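Forums > Getting About > Streets and Safety > How the Gamley paper words its crash reports

14 replies · 2 shares

**kerbside_owl**
Evening all. I wonder whether anyone else winced at the report on the Clorberg Road crossing. A woman on a bike was hurt, and the headline had her "in collision with a van", as though the two of them had agreed to meet there. The driver doesn't turn up until the fourth paragraph, and even then it's the van that "failed to stop". I've written to the paper, very politely, and will let you know if I hear back.

**tandem_nan**
Good for you, and do keep us posted! I would say, though, that reporters have to be careful before anything has been to court. My late husband subbed on a weekly for years and "in collision with" was drummed into them – it blames neither party, and that was the whole point of it.

**kerbside_owl**
I do take that, and thank you, but "a driver hit a cyclist" doesn't blame anyone either. It only says there was a person at the wheel.

**Mossy520**
Sorry, I can't get worked up over this one. The speed limit on Clorberg Road is what wants changing. We got 3,000 signatures for the Hattori Bridge crossing and not one of them was about grammar.

**tandem_nan**
Oh, but people sign things because of what they've read, Mossy! I think you're both right, which I know is annoying of me.

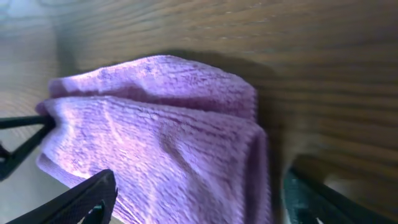
**slowlane_pete**
Wording matters a good deal to those of us who've been in one of these reports, and I'm on kerbside_owl's side here. When I was knocked off by the Drolus depot the paper said I "came off my bike", and my own sister rang up to ask if I'd been going too fast. I was drying the bike down when I read this thread, with a purple microfibre towel, the nubby looped sort (very good on spokes, by the way), and I got cross all over again.

**Mossy520**
Fair enough, Pete, I'd forgotten about yours. I still say speed limit first, but I'll put my name to a letter if somebody drafts it.

**kerbside_owl**
I'll have a go at it tomorrow after lunch and put it up here for you all to pick holes in.

We use cookies to keep you signed in. Manage your choices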